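Bogdan Ostrowski
1/ 안녕하세요. 한국어로 쓰는 연습도 할 겸, 지난 1월에 다녀온 Tridivlow 오픈 데이에 대해서 올립니다. 조금 깁니다. 이상한 표현이 있으면 편하게 고쳐 주세요.

2/ Tridivlow는 집안일을 하는 로봇의 소프트웨어를 만드는 회사입니다. 사무실은 Troston이라는 건물의 6층에 있습니다. 저는 물류 창고의 자동화 쪽에서 일하기 때문에, 가정용 로봇은 논문과 영상으로만 알고 있었습니다.

3/ 신청은 메일로 받았습니다. 오후 2시 시작인데 저는 1시 반에 도착했습니다. 입구에서 이름표를 받았고, 제 이름표에는 117번이라고 적혀 있었습니다. 순서대로 번호를 준 것인지는 모르겠습니다.

4/ 첫 순서는 Beat Zaugg 씨의 발표였습니다. 시뮬레이션 팀을 맡고 계신 분입니다. 슬라이드가 아주 적고, 말씀도 천천히 하셔서 저 같은 외국인에게는 참 고마웠습니다.

5/ 발표의 중심은 Poduval이라는 시뮬레이터였습니다. 회사 안에서 쓰려고 만든 것이고, 밖으로 공개할 계획은 아직 없다고 합니다. 질문 시간에 두 사람이 같은 것을 물었는데 대답은 두 번 다 같았습니다.

6/ Poduval 안에는 지금 집이 144채 있습니다. 집마다 가구와 벽의 색, 창문의 위치가 다릅니다. 작은 물건은 모두 1062종이고, 실행할 때마다 놓이는 자리가 바뀝니다. 제가 메모한 숫자이니까 틀렸다면 제 책임입니다.

7/ 그다음에는 작은 그룹으로 나누어서 화면 앞에 앉았습니다. 가상의 집 안에서 로봇이 조리대 앞에 서고, 그 위의 물건을 하나씩 다루는 시연이었습니다. 우리는 로봇의 시점으로 같이 보았습니다.

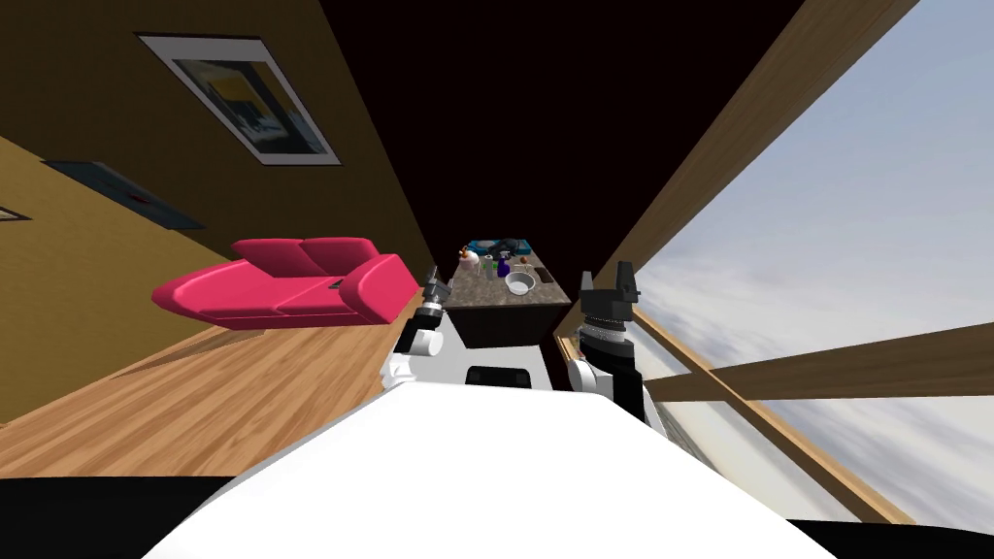

8/ 과제는 담당자가 문장으로 입력했습니다. "그릇을 집어라" 같은 짧은 명령입니다. 우리 그룹에서도 한 사람씩 명령을 말해 볼 수 있었습니다. 저는 긴장해서 아주 평범한 문장을 골랐습니다. 다음에는 좀 더 어려운 것을 준비해 가겠습니다.

9/ 제가 제일 오래 질문한 부분은 접촉 계산입니다. 그리퍼가 물건에 닿는 순간을 시뮬레이터가 어떻게 다루는지 궁금했습니다. 창고에서는 상자가 거의 다 네모이고 무게도 미리 알지만, 부엌의 물건은 그렇지 않습니다.

10/ Zaugg 씨의 대답을 제가 이해한 대로 옮깁니다. 마찰 값을 정확하게 맞추려고 오래 노력했지만 지금은 방법을 바꿨다고 합니다. 값을 넓은 범위에서 계속 바꾸면서 학습시키고, 그 후에 실제 로봇으로 확인합니다. 실패한 경우는 따로 모아서 다시 시뮬레이터에 넣습니다.

11/ 한 번의 시도에는 시간제한이 있습니다. 최대 6분입니다. 그 시간이 지나면 실패로 기록하고 처음 상태로 돌아갑니다. 우리 회사의 기준보다 많이 길어서 놀랐는데, 집에서는 빠른 것보다 떨어뜨리지 않는 것이 먼저라고 설명해 주셨습니다.

12/ 옆자리에는 요양 시설에서 오신 분이 계셨습니다. 그분의 질문이 좋았습니다. "사람이 갑자기 손을 내밀면 어떻게 합니까?" 담당자는 지금의 시뮬레이터에는 움직이는 사람이 아직 없다고 대답했습니다. 올해의 큰 과제라고 합니다. 없는 것을 없다고 말해 주어서 저는 이 회사에 대해 더 좋은 인상을 받았습니다.

13/ 쉬는 시간에는 커피와 귤이 나왔습니다. 귤이 맛있어서 두 개 먹었습니다. 이때 Gosard에서 일하는 옛 동료를 우연히 만났습니다. 그 회사는 그리퍼를 만드는데, 손가락 끝의 고무를 바꾸는 문제로 상담하러 온 것 같았습니다. 자세한 이야기는 들었지만 여기에는 쓰지 않겠습니다.

14/ 아쉬운 점도 씁니다. 첫째, 그룹 시연의 화면이 작아서 뒤에 앉은 사람은 잘 보지 못했습니다. 둘째, 실제 로봇의 시연은 일정표에 있었지만 시간이 부족해서 아주 짧게 끝났습니다. 저는 이것을 제일 기대했기 때문에 조금 섭섭했습니다.

15/ 용어에 대한 질문이 하나 있습니다. 발표에서는 "파지"라는 말을 많이 썼는데, 직원들끼리는 그냥 "잡기" 또는 "그립"이라고 했습니다. 업계에 계신 분들은 보통 어느 쪽을 쓰십니까? 저는 파지라고 하면 자꾸 버리는 종이가 생각납니다.

16/ 돌아오는 지하철에서 우리 창고에도 비슷한 방법을 쓸 수 있을지 생각해 보았습니다. 우리는 반품된 물건을 분류하는 곳이 제일 어렵습니다. 포장이 찢어진 것, 모양이 변한 것이 많이 들어옵니다. 이런 물건을 시뮬레이터에 어떻게 넣는지, 그것을 못 물어보고 온 것이 후회됩니다.

17/ 다음 오픈 데이는 아직 정해지지 않았다고 합니다. 관심이 있는 분은 회사의 메일링 리스트에 등록하시면 됩니다. 자리가 빨리 차니까 메일이 오면 바로 답장하시는 것이 좋습니다.

18/ 추가합니다. 주차에 대해 물어보신 분이 계셔서요. Troston 지하에 주차장이 있지만 방문자는 무료가 아니었습니다. 저는 지하철로 가서 요금은 모릅니다. 역에서 걸어가도 멀지 않습니다.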